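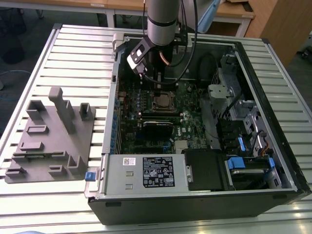
Ticket 1381: Shared workstation shuts down under load

Status: Closed
Category: Desktop hardware
Priority: 2
Site: Benítez Building, second floor
Reported by: Document Services

Original report

The shared workstation used for scanning and large-format layout turns itself off without warning. The problem occurs most often when a long scan batch is being converted to searchable text. No error message is shown. When the power button is pressed right away, the computer starts, reaches the sign-in screen and turns off again. If it is left alone for a while, it starts normally. The department has moved urgent work to the front desk computer, but that computer does not have the Grasto layout license and cannot open the larger files.

Initial response

The Service Desk acknowledged the report and asked the department for the following information:
– whether the computer had been moved in the past month
– whether other equipment on the same outlet had lost power
– the name of the program in use at the time of each shutdown
– whether any files had been lost

The department replied that the computer had been moved from one side of the desk to the other in January, when the new shelving was put in. The monitor and the scanner share the same power strip and stayed on during each shutdown. The text conversion program was open every time. One batch of 570 pages had to be scanned again.

Log entry 1 – remote review

The system log shows 17 unexpected shutdowns. None was preceded by a software fault. Processor temperature climbed steadily during conversion jobs and was close to the limit at the last reading before each shutdown. Memory and disk checks were completed with no errors found. Updates were current. The power plan had been set to maximum performance; it was returned to the standard setting, and the department was asked to run a short batch. The computer turned off before the batch was finished.

Log entry 2 – site visit

The tower had been placed in a closed cabinet with its rear vents against the wall. The front filter was blocked with paper dust. The filter was cleaned and the tower was placed on top of the desk. A test batch ran longer than before, but the computer again turned off. Cabinet placement was therefore judged to be a contributing cause only, and the unit was collected for bench work. A Stenex loaner was set up the same afternoon.

Log entry 3 – bench work

The processor cooler was found to be loose at one corner. The old thermal paste was dry and covered only part of the contact surface. The paste was removed and replaced, and the cooler was refitted with new mounting screws from Kosach. The processor itself showed no damage. A full conversion job was then run overnight with no shutdown, and temperatures stayed within the normal range.

Resolution

The unit was returned to Document Services on Tuesday and placed on the open shelf beside the scanner. The loaner was collected. The department confirmed that the 570-page batch was converted in full.

Follow-up

Departments are asked not to place desktop computers in closed cabinets. Front filters in rooms with heavy paper handling should be checked every two months. Requests to move a computer, even within the same room, should be sent to the Service Desk before the move takes place. If the shutdowns return, please reply to this ticket and do not open a new one.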